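Spent the last month going through our paper. Bills, manuals, school letters, warranty cards, all of it. Posting what I did in case anyone else has a drawer that won't close.

First thing was deciding what counts as a record. Anything tied to the house, the car, taxes or health stays. Anything I can get again by logging in goes. That took care of most of the pile before lunch.

Manuals were the worst. I had one for a Gerberg kettle we gave away when we moved. I had 2 copies of the one for the Drarkier dishwasher, in different languages. Kept one, since the error codes are in the back and I do use those.

Receipts fade. I had a Fogh heater receipt in my wallet that was blank except for the logo at the top. If you need a receipt for a warranty, photograph it the day you buy the thing and put the product name in the file name.

Return windows are a separate problem. The store where we bought the heater gives you 90 days, and I used to find those slips in summer. Now the last return date goes on the calendar before the box is open.

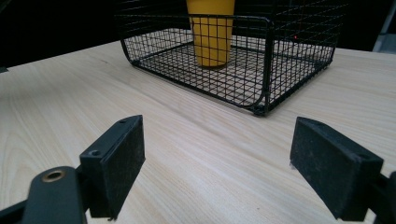 How long do you keep utility bills? I keep them until the next one shows the payment went through, then they get shredded. The exception is anything I claimed for the home office, and those go in with that year's taxes.

Bought 50 plain folders and used far fewer. I started with one per company and ended up with one per question I might ask. "What did we pay for the roof" is easier to find than the name of a roofer I've forgotten.

Labels are in pencil. I renamed several folders in the first week and was glad I hadn't used the label maker.

School letters – the permission slips get signed at the door the evening they come home. The rest are mostly dates. I copy the date and recycle the letter.

The folders live in the hall closet now, in the old Ultalholm cabinet. The bottom drawer sticks, so that one has the closed tax years in it.

Someone asked about scanning everything. I tried it in April and quit after two evenings. I scan IDs, the deed and the insurance pages. The rest stays on paper or gets tossed.

Still to do: the photos, and a bag of cables that I'm told is a different thread. Next up is the insurance folder – I found a policy in there for a car we sold, and I need to call and make sure it was closed.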